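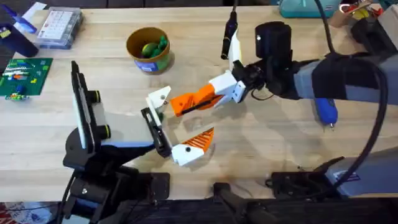 Irton Allotments and Growing Association
Minutes of the general meeting, May 18, 2026
Held in the side room at Clellolholm, 7.30pm start (7.40 really, key)

Present: quorum reached, sheet signed and in the folder.
Apologies: four received, one by text during item 3.

1. Minutes of last meeting
Agreed, with one correction. Item 6 said the lower gate would be "locked at all times". Should have read "locked at dusk". Several plot holders had taken it literally and been climbing over. Corrected and signed.

2. Matters arising
Skip: came, was filled, went. Hire firm says there was plasterboard in it and has charged extra. No one at the meeting owned up to plasterboard. Charge to be paid, grudgingly. Suggested next time the skip is ordered for one day only and sits inside the gate.
Bee hives on plot 11: inspection done, all fine. Sign still to go up. Was meant to go up in April.
Noticeboard: perspex has gone cloudy again. Carried over.

3. Water
Took up most of the evening. Pressure on the top run has been poor since Easter. Plots past the third tank getting a dribble by mid morning and nothing by the time people come up after work. Two theories: a leak under the main path, or too many hoses left running. Strong feelings on both sides.
Meter was read on two evenings with everything shut off and it moved both times, so leak looks likely. Someone pointed out that "everything shut off" depended on the tap behind the compost bays, which doesn't shut off. Accepted. Reading to be done again with that tap capped.

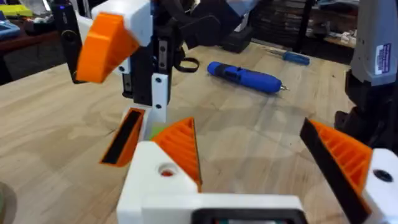
Quote received from Surdu for tracing and digging out the pipe. More than we hoped. They want the path clear for the whole length, which means moving the pallets and the bath. Second quote to be got before anything is signed. It was asked whether the water company would pay part of it. Answer is no, it is our side of the meter.
Meanwhile: hoses by hand only, no sprinklers, no leaving a hose in a butt and going home. Proposal to ban hoses altogether until repair. Voted down, fairly narrowly. Proposal that cans take priority over hoses at the tanks when there's a queue. Carried.
Also agreed to put the word round about water butts. Gelalico are selling off last year's butts cheap, slightly dented. Anyone wanting one to put their plot number on the list by the tea urn and we will do one collection. Stands are extra. No lids with the green ones.

4. Waiting list and rents
Waiting list stands at 89. It was 72 at the last count, so up by 17. Most of the new names are from the flats by the station.
Long talk about splitting plots. For: people get a start, half plots are better kept, fewer give up in the first summer. Against: more sheds, more paths, more cars, and half a plot won't take a decent potato rotation. Agreed a full plot will be offered in halves when it comes empty, unless the person at the top of the list has asked for a full one and can say what they mean to do with it. Existing tenants not affected. This was asked three times so is minuted here: existing tenants not affected.

Rents: no change this year. To be looked at again in October with the water bill in front of us. Late payers have had one letter. Second letter to go out at the end of the month.

5. Uncultivated plots
Walk-round done. Three plots causing concern. One has had illness in the family and has asked for time, given gladly, neighbours are keeping the docks down. One has not replied to anything. One says the brambles are deliberate.
Discussion of what counts as cultivated. Rules say three quarters "worked or under crop". Does green manure count? Yes. Fruit bushes? Yes. Wildflower area? Yes up to a point. Old carpet? No, and carpet is to come up by autumn wherever it is, it sheds into the soil and you can never get the bits out.

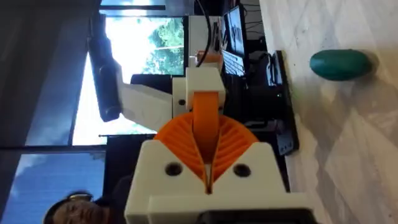 Notice to be served on the plot that hasn't replied, with the usual time to answer. Brambles to be cut back from the boundary by two feet either way, what happens in the middle is up to the tenant for now.

6. Bonfires
Complaint from the houses on the east side, about smoke over washing. Not unreasonable. Rule is none before dusk and none in summer months, and it has slipped. Reminder to go on the gate. Dry woody stuff only, no green waste, no treated timber, no burning of anything with a label on it. Someone asked if an incinerator bin counts as a bonfire. It does.
Suggested a shared shredder instead. Nice idea, but the last one was left out in the rain and seized. Would need somewhere dry and someone to sign it in and out. Prices to next meeting.

7. Shop hut
Opening Sunday mornings as before, ten till twelve. Stock of bone meal low, plenty of chicken pellets. Canes nearly gone, more orderd. Netting now sold by the metre and please bring own scissors back, ours have walked.
Seed potatoes: left over bags to go at half price then free. They are well chitted by now -- get them in.
Card reader works by the door but not at the counter. Cash still easier. Tin to be emptied weekly not when it's full.

8. Open day and show
Date not fixed, clashes with the school fete on the first choice. Second choice is a week later, to be checked with the hall. Classes mostly as last year. Changes:
Heaviest marrow and longest marrow now separate.
Onions from sets and onions from seed to be judged together again, after the fuss.
Jam: any fruit, one jar, new lid. No reused supermarket lids showing the name.
Children's vegetable animal to stay. Cocktail sticks allowed, glue not.
Three tomatoes on a plate means three.

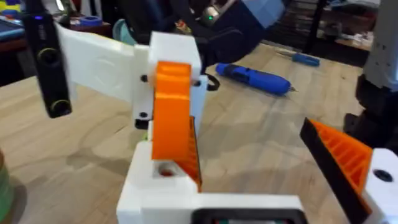

Judge from outside the association for the veg classes this time, one has been asked and is thinking about it. Cakes judged by whoever isn't entering cakes. Teas need more hands between two and four. Last year the urn tripped the electrics twice when the kettle was on as well so it's one or the other.
Raffle prizes to the hut please. No bath salts, there are still some from before.

9. Any other business
Slugs. Question about nematodes in bulk. If enough plots go in together the price drops a fair bit, but they have to be used quickly and the ground has to be damp, see item 3. Names on the second list, next to the butts list, not on it.
Parking: blue van across the turning space again. Tenant was in the room and apologised.
Dogs on leads past the hives, please.
Lost: one border fork, ash handle, red tape round the neck. Found: one left glove, one pair reading glasses, one trowel that three people say is theirs.
Rat seen by the compost bays in daylight. No cooked food or bread on the heaps. Lids on bins. Contractor only if it carries on.
Thanks given for the mowing of the bank, which looks much better for it.

Actions
Cap tap behind compost bays and re-read meter -- before end of month
Second quote for pipe
Bee sign up, this time
Letters: late rents, plot not replying
Gate notice on bonfires
Shredder prices
Ring hall about second date
Perspex

Meeting closed 9.25pm. Next meeting same room, date to go on the noticeboard if anyone can read it, and by email.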